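Ashour Linen Reuse Program
Progress report to the Dranari Fund, second reporting period

1. Status

Work packages 1 and 2 are complete. Work package 3 (wash durability) is under way and one month behind the plan submitted in January. Work package 4 (distribution to shelters) has not started, as scheduled. Spending is within the approved budget lines and no transfer between lines is requested.

2. Intake and sorting

The program received 263 kg of used bed linen and towels during the period, all from the Zurkisero collection route. The second route, through Drendum, opened late in the period and its first load will be counted in the next report.

Sorting follows the three grades set out in the grant agreement. Grade A is reissued after laundering. Grade B is repaired or cut down to a smaller size. Grade C goes to the fiber recycler. The share of Grade C was higher than planned, mainly from fitted sheets with failed elastic. Elastic replacement was tried on a small batch and dropped: labor per sheet exceeded the price of an equivalent new item. Fitted sheets with sound fabric are now cut into pillowcases and counted as Grade B.

Printed and plain items were kept in one stream until the middle of the period. They are now sorted separately, because prints have to be checked for color loss before grading and this was slowing the line.

3. Laundering

The cold pre-soak described in the last report has been made standard for towels and dropped for sheets, where it gave no measurable gain in stain removal. Main wash temperature remains 60 °C for whites and 40 °C for colored items. Dark towels are washed alone for their first 2 cycles. Dye transfer onto light goods was the most common cause of rework in the previous period and has fallen since this rule came in.

One dryer was out of service while a drum bearing was replaced. Line drying was used in the meantime, which accounts for most of the delay in work package 3. The repair was charged to the maintenance line.

4. Wash durability tests

The test plan calls for 35 wash cycles per sample, with tensile strength and dimensional change measured at intervals. Cotton sheet samples have passed the midpoint. Shrinkage along the warp is within tolerance. Shrinkage across the weft is close to the limit on the lighter fabrics, and these samples will be measured more often from now on.

Poly-cotton samples are behind cotton and no results are reported yet. Towel samples will be loaded once a second set of reference weights arrives – the first set was out of calibration and was returned.

5. Risks

Storage at the Ashour site is close to capacity. If Drendum intake matches Zurkisero, Grade C pickups will have to move from monthly to twice monthly. The recycler has agreed in principle but has not quoted a price.

Water hardness at the site varies more than assumed in the proposal. Detergent dosing is now set from a weekly strip test.

6. Next period

– Finish the cotton series and report final tensile figures.
– Start the towel series.
– Agree a pickup schedule and price for Grade C.
– Order 600 labels for reissued items, subject to approval of the wording sent with this report.

The Fund is asked to confirm the revised end date for work package 3.
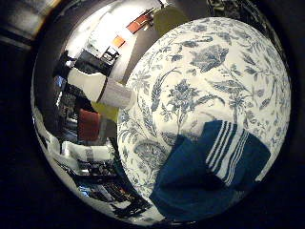 Figure 1. Floral print in blue on white, with a navy towel.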